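Looking at Exhibitions, Handout 4
The survey show and what it leaves out
Tutor: Saranya Murthy
April 2, 2018

Read this before the Flernley visit. The wall texts will be easier to argue with if you have already done some arguing.

1. What is being surveyed?

A survey exhibition claims to show the shape of a career or a period. Be wary of the claim. Somebody chose the start date, somebody chose the end date, and the works in between are those that could be borrowed, insured and got through the door. Flernley's press release for the Oľga Baláž show says it brings together "the full range" of her sculpture. The studio list runs to 406 works. The gallery is showing 80. That may be a very good 80, but the phrase in the release is doing a lot of lifting.

Ask of any survey: who lent? If most of the loans come from one collector, you are looking at that collector's taste with the artist's name over the door. The Baláž catalogue lists lenders on its last page in small type. Read that page first.

2. The gap in the middle

The show has almost nothing from the years when Baláž worked in plaster. The curator, Fotis Koutsoukos, writes in his essay that the plaster pieces are "transitional". I would treat this word with suspicion wherever you meet it. It generally means the writer prefers what came before and what came after. It can also mean the work is fragile and expensive to move, and Koutsoukos half admits as much in a footnote about crates.

Crescencio Esquivel's review for Menside takes the opposite line and calls the plaster years her best. He may be right, though he had seen the pieces only in photographs when he wrote it, and he says so himself. Set the two texts side by side and mark each sentence that rests on having stood in front of an object. There are fewer than you would hope, in both.

3. Two shows at once

Flernley is running the survey alongside a group show drawn from the Palaniappan bequest. The leaflet says the two are "in dialogue". Are they? They share a staircase and a closing date. Manikandan Pinto, who hung the group show, told last year's students that he had not seen the final list for the survey until his own walls were painted. Paired shows are often paired by the diary. If you want to claim a link between a Baláž bronze and a Palaniappan drawing, you must make the case from the works. The leaflet is not evidence.

A fair test: would the link still hold if the two things were in different buildings?

4. Labels

Copy out one label in full. Underline anything you could check by looking. Circle anything you have to take on trust. Words such as "explores", "questions" and "invites" nearly always end up in the circled group. A label that says a work "questions the body" has told you very little about what the question was, or whether the sculptor would have put it that way. Titles need the same care. Several of the Baláž titles were given by her first dealer, and the catalogue doesn't say which.

5. Visitor figures and prizes

The gallery says the opening drew 600 people. Openings have wine. The number tells you nothing about the sculpture, and I don't want to see it used as a sign of importance. The same goes for the Truson Prize, for which Baláž was shortlisted twice. Shortlists tell you who was on the panel. You may mention them in a footnote.

6. Written task

Choose one work in the survey. Write four pages.

Page one: what is there, from your own notes made in the room. No catalogue.
Page two: what Koutsoukos or Esquivel says about it, and where you disagree. If you agree with everything, choose another work.
Pages three and four: would you have included it, and what would you have taken out to make space?

The last part is where marks were lost in December. Several people wanted to add five works and remove none. Rooms have a size. Scale plans of both galleries are in the course folder and you should use them.

Reading
Koutsoukos, "Weight and After", in the exhibition catalogue. Skip the foreword.
Esquivel, "The Plaster Question", Menside.
Murthy, notes to Handout 3, section on loans.

Late work goes to the department office with a cover sheet. Handout 5 deals with plinths. 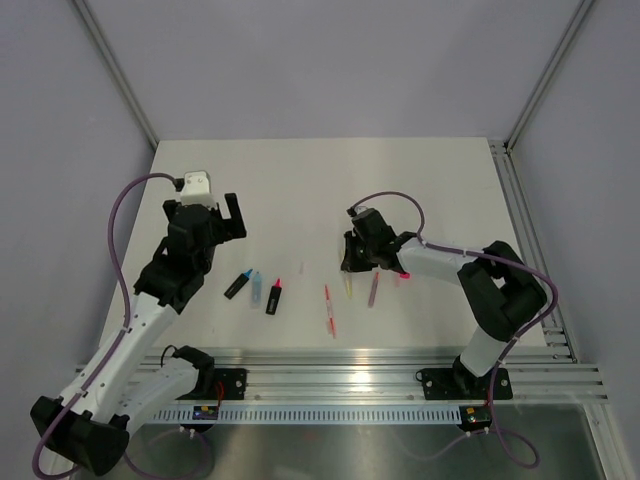 White work surface with two robot arms on the front rail.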